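I've been using the Hevska pill organizer for my mom for six months now, and since Gisela Escobar asked me about it at the last family support group (and then two more people emailed), I figured I'd write the whole thing up in one place.

Some background first. My mom, Mirta, has Alzheimer's. She was diagnosed in January of last year, still lives in her own apartment, and takes eight different pills a day, spread over four times. For a long time we got by with the plastic weekly box from the drugstore, the one with the little letters on the lids. It worked until she started opening Thursday on a Tuesday. Then she'd open everything, and I'd get a call at work asking why there was no Friday left.

**What it is**

The Hevska is a round, locked dispenser, a bit bigger than a dinner plate. You fill it up, set the times, lock it with a little key, and at each time it beeps, lights up and turns so that one slot lines up with the opening. Mom tips it over and the pills drop into her hand. The other slots stay shut. That's really the whole idea and I love it!

**Filling it**

The first time took me most of an evening. The slots are narrow, and her calcium tablets are huge, so they have to go in standing up or the tray jams (ask me how I know). These days it takes me 12 minutes with a cup of coffee next to me. My cousin Delia does it when I'm away and she complains about the lettering on the inner ring every single time. She's right, it's tiny and gray. I went over ours with a marker.

**The alarm**

You get a choice of six sounds. Five of them are awful. The sixth is a soft two-note chime, and that's the one we use, because the louder ones scared Mom and she'd unplug the toaster trying to make it stop. The chime keeps going until the dispenser gets tipped over, or for an hour, whichever comes first. If she misses it, I get a text. I've had a lot fewer of those than I expected, and most came on Sundays when she's at my aunt's and I forgot to send the thing along with her.

**What I don't like**

- The key. It's small, there are only two in the box, and I've already lost one. A spare costs way more than a scrap of metal should.
- The battery door, which you can't open without a coin and some bad language.
- The app logs me out every couple of weeks and wants a new password.
- Liquids, inhalers and anything that has to stay in the fridge are still on you, obviously. Mom's eye drops live in a mug next to the dispenser with a sticky note on it.

I also wish it came in a color other than white. Mom sets it down on her white counter and then can't find it. Her occupational therapist, Baiba, suggested putting a dark red placemat under it, and that helped right away. I'd do that from day one if I were starting over.

**Would I buy it again?**

Yes. It isn't cheap, and I'd check with your pharmacist before you move anything out of its original packaging, since ours told us one of Mom's pills had to stay in the blister. We looked at the Vanano too, which holds more and talks out loud, but a voice coming out of a box in the kitchen was never going to go over well with my mother.

If anybody wants to see ours before ordering, I'll bring it to the next meeting. And if you've found a decent way to hang a tiny key where a very determined 79-year-old won't spot it, please write to me!

Yamila Lagos
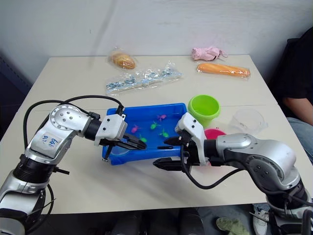 *Two robot arms over a blue tray on a white table.*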